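Equipment Review: Ternlow Serving Tray, Red
Viltomside Community Dining Service, Purchasing Office
January 2019

The Purchasing Office reviewed the Ternlow serving tray as a possible replacement for the melamine trays now held at the Palacios and Gilby dining rooms. The existing stock dates from several suppliers and no longer stacks evenly. Two colors of the Ternlow tray were offered, and red was chosen for the review because it is easiest to find on a white tablecloth in a dim room.

The tray is a one-piece plastic item, rectangular, with rounded corners and a raised rim on all sides. The short ends flare outward to form the handles. There are no cutouts, so crumbs and spilled liquid have no opening to pass through at the ends. Staff with larger hands reported a secure hold. Staff wearing serving gloves found the lip somewhat shallow and preferred to support the tray from beneath.

The floor of the tray is flat and has a matte finish. Cups stood level on it. Bottled water is a different matter: a ribbed bottle laid on its side will roll on a flat tray if the server turns quickly, and the rim will stop it but will not keep it from striking a glass. We recommend that bottles be carried upright or placed on the table separately.
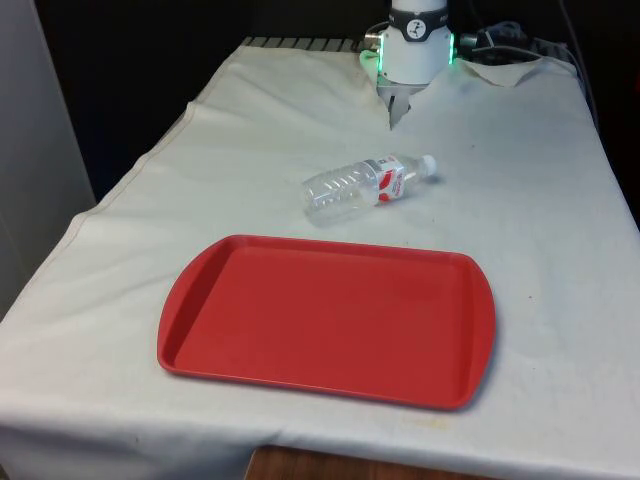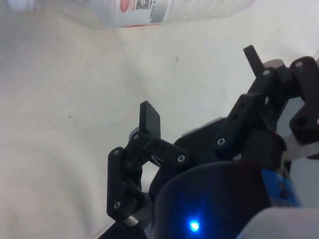 Obadia Nyaga wrote in response to the draft that the handles deserved a lower mark than the one first proposed. At Gilby the trays are passed across the table between seated guests, and a person receiving one has only the flared lip to take hold of. The point was accepted, and the rating for handling was reduced from good to fair.

Cleaning gave little trouble. Tomato sauce and coffee came off with warm water and ordinary dish soap, and the rounded corners held no residue. The surface does mark if a scouring pad is used – two of the review trays now show fine scratches – and kitchen staff should be told to use a soft cloth.

On a bare tabletop the tray slides more readily than the melamine type. On cloth it stays where it is put, although the cloth itself may shift when the tray is pushed. Servers should lift it clear of the table.

Stacking was tested to a height of 15 trays. The stack remained straight and could be separated with one hand when dry. Trays put away damp tended to cling together.

Ratings
Handling: fair
Stability on cloth: good
Cleaning: good
Storage: very good

The office recommends an order of 300 trays, divided between the two dining rooms, with delivery to be completed by May. Questions on the distribution of stock should be directed to Helmut Heitmann at the Palacios office.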